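Folding thick towels on the bed without them coming out lopsided?

Posted by Siham Tazi in Laundry & Linens
341 views

Hello everyone, I hope this is the right section, I wasn't sure if it belonged here or under storage. We moved into a smaller place in March and went from a real linen closet to one narrow shelf in the hallway. I do the folding on the bed in the evening, usually on top of whatever blanket is there, and the thin towels go fine. It's the big thick bath towels that beat me. I fold in half, fold in half again, and by the third fold one corner is poking out and the whole thing leans over like a tired sandwich. Then I stack four of them and the pile slides off the shelf by morning.

I have tried folding on the kitchen table but it's too small, and my back does not love the floor. Is there some trick to doing it on a soft surface? Also, do you fold in thirds or in half? My mother swears by thirds and my sister thinks she's wrong, and I would love to settle it before the next holiday.

Gangadharan Kandasamy
Top contributor, 3,775 points

Siham, welcome, and please tell your mother she has an ally. I'm a thirds man and have been since I worked summers in the laundry at a little guesthouse called the Prarberg, where we folded towels until we saw them in our sleep.

The bed is a perfectly good place to fold, but a thick towel on a soft blanket grabs at it. The bottom layer stays put while the top layer travels, and there's your poking corner. So before you make a single fold, lift the towel by two corners, give it one good snap, and lay it down again. Then smooth it with your flat hand from the middle out toward the edges. Do this even if it looks fine already! Creases left in the middle turn into a lump once you have a few layers on top of them.

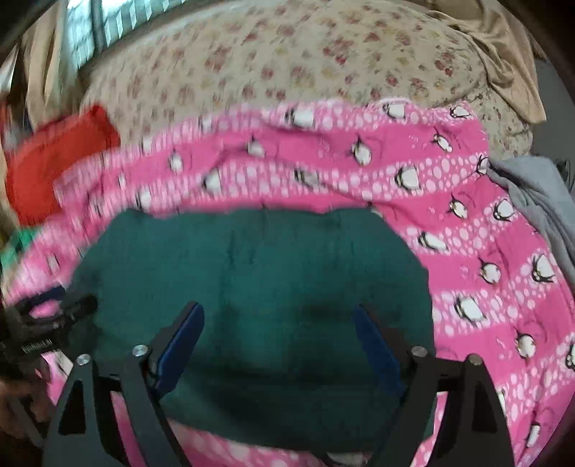
After that, bring one long side in a third of the way, and the other long side over it, so you have a long strip. Run your forearm down it to push the air out. Now fold the strip in half, short end to short end, and then in half once more, or in thirds again if your shelf is shallow. Measure your shelf first and fold to suit it, and save yourself doing the whole pile twice (I have done the whole pile twice).

When you stack them, put the rounded fold facing out and turn every other towel so the bulky ends don't all land on the same side. I think that alone will cure most of your sliding.

Hajar Abdel Hamid

just roll them. stands up in a basket, takes two seconds

Chae-won Geum

I like Gangadharan's way and do nearly the same, but I'd add a couple of things from my own very overstuffed apartment. If your blanket is a fluffy one, spread a flat sheet over it first, it gives you a smoother surface and the towels come up cleaner too. My old Korine throw used to leave fuzz on everything dark.

The other thing is fabric softener. I stopped using it on towels and they got less slippery in the stack, though I can't swear to the reason. And check they are dry all the way through at the hems before you put them away, especially the heavy ones, or that little shelf will start to smell.

On rolling, Hajar is right that it's quick, but my thick ones unroll themselves unless I pack them in tight. I keep rolling for hand towels and the gym bag.

Siham Tazi

Thank you all so much! I tried the thirds on Tuesday night and the pile is still standing. My mother has been informed and is being unbearable about it.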